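3.2 Collecting the trousers demonstrations

Of everything we put in the Lomthorpe set, trousers gave us the most grief, so I'm going to spend a whole section on them (the shirts get a paragraph in 3.4 and deserve no more!). By the end of July we had 1924 recordings of people handling trousers on ordinary beds, and after the clean-up described below we kept 1321 of them. Those are the ones behind every trousers number in Section 5.

We collected everything with the Durnon hand tool, the same two-finger gripper as in our shirt work, with the view taken from the tool itself. I like working this way. The policy gets to see what it will see later on the arm, and the person doing the folding can walk up to a bed, start, and be done before they get bored. We asked people to work on their own beds with their own bedding and whatever else was lying there. We didn't want a tidy table and a gray backdrop, because our first policy was trained on exactly that and fell over the moment it met a flowered blanket.

The first skill we label is the hem grasp. The fingers come in low, close on the folded edge, and hold on while the leg is still lying in a heap. It sounds easy and it's a pain to teach. Thin fabric wrinkles right where you want to grab it, and a stitched hem and a plain crease can look awfully alike from the tool's point of view.

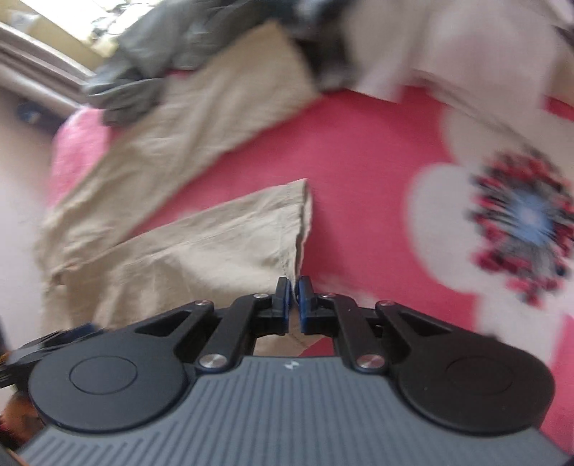

Figure 4. Hem grasp. The blue finger pads pinch the folded hem of a pair of beige trousers, with other laundry lying beyond.

We marked a grasp as "hem" only if the annotator could find the stitching near the fingers. If they couldn't, the grasp went into a looser class we called "edge," and the policy was allowed to treat those as second best. I was against having two classes at first (more labels, more arguments), but it paid for itself. When we trained with everything lumped together, the policy got sloppy and would happily pinch any old crease.

Then there's the matter of how much cloth is in the grip. Annotators kept asking whether a frame with the fingers nearly shut should count as closed, and our written rules were no help at all. We ended up going by the gap between the pads plus whatever the cloth beside them was doing, and when those two clues disagreed we sent the frame to a second annotator. Busy prints made this slower, and so did blur, which we left in. Hands move fast, and a policy that only ever sees crisp backgrounds is in for a shock.
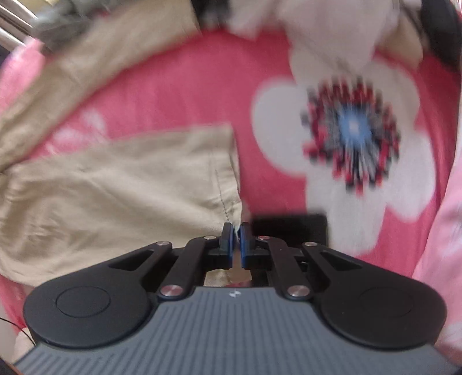
Figure 5. A nearly closed grip beside draped beige cloth. The seam can be made out near the fingers, while much of the upper background is blurred.

The third kind of moment we cared about is the open one, with the fingers apart and the garment laid out. We call these "survey" frames. They carry most of what the policy needs to work out which way the trousers are facing, and for that the back pocket turned out to be our best friend. Waistbands get bunched up and legs get crossed, but a pocket with its stitching showing gives you the side and the direction in one go. Belt loops help too, when you can find them.
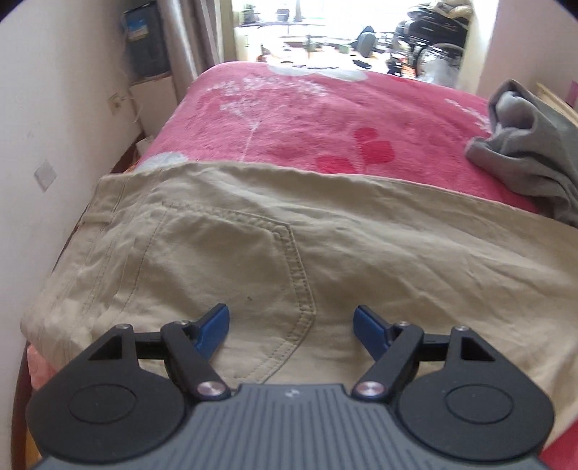
Figure 6. Survey frame. Open fingers just above the trousers, with the back pocket, a belt loop and the waistband in view.

We kept at least 12 survey frames from each recording that had them, and we drew 700 extra ones by hand for the pocket detector. The Selvanayagam annotation tool let us tag pocket, loop and waistband in one pass, and that saved us a lot of clicking.

As for the recordings we dropped, most of them went because the tool's track was lost partway through, usually when somebody reached far across the bed and the cloth filled the view. A smaller pile went because the labels never settled. The Stalside arm then replayed a portion of what was left, and I'll get to how that went in Section 4.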